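Subject: Re: [polish-swap] Gel top coat wrinkling over dark shades

> I have now had three sets in a row wrinkle on me. Black base, two coats,
> then the Sanix top coat. It looks fine going into the lamp and comes out
> puckered near the cuticle. Lamp is a 25 watt. I cure 60 seconds a coat as
> the bottle says. Is the top coat bad, or is it me? I still have most of
> the bottle and would rather not throw it out.

The top coat is probably fine. Wrinkling near the cuticle on a dark shade is nearly always a color layer that has cured on the surface and stayed soft underneath. Dark pigment blocks the light, and the top coat then shrinks as it sets and pulls the soft layer with it. Sheer shades hide the problem.

I ran the same combination last month on plastic tips, using the Jurska black and the Sanix top coat. Twelve tips, split between thin and normal coats. All of the normal coats wrinkled at 60 seconds. None of the thin ones did. At 90 seconds the normal coats were better but two still puckered at the side walls. I did not test the Tratmont black, which is thicker out of the bottle and may need longer again.

On the lamp: the watt number on the box tells you little. A 25 watt lamp with LEDs on the sides will do the thumb better than a stronger one with all of them in the roof. Check the wavelength printed on the base against what the polish maker asks for. If they don't match, more time will only help a little.

What I would do, in order:

1. Shake or roll the black for a full minute. Pigment settles, and the last third of the bottle is often much denser than the first.

2. Wipe the brush on both sides and put on three thin coats in place of two. The first should look streaky. Leave it streaky.
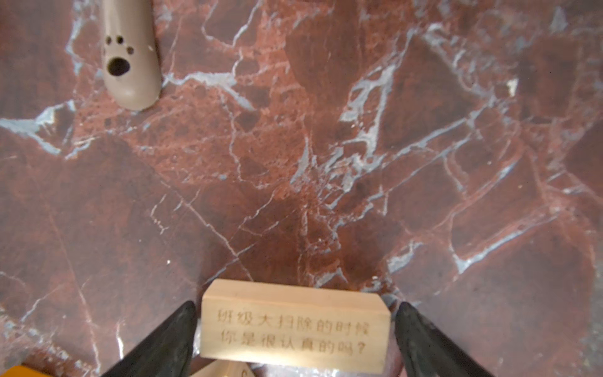
3. Cure each coat for 90 seconds, thumbs separately. Thumbs tilt when the whole hand is in, and the outer side wall gets very little light.

4. Do not wipe the sticky layer between color coats. Wipe only after the top coat, and only if the bottle calls for it.

5. If it still wrinkles, do one tip with a different top coat over the same black. Jacobs make a clear one that sells in small bottles. If that wrinkles too, the Sanix is not the cause.

One more point – please take the wrinkled set off and start over. Uncured gel against the skin is how people end up allergic to it, and another layer on top will not fix what is under it.

My tip notes are in the list files under September if you want the times.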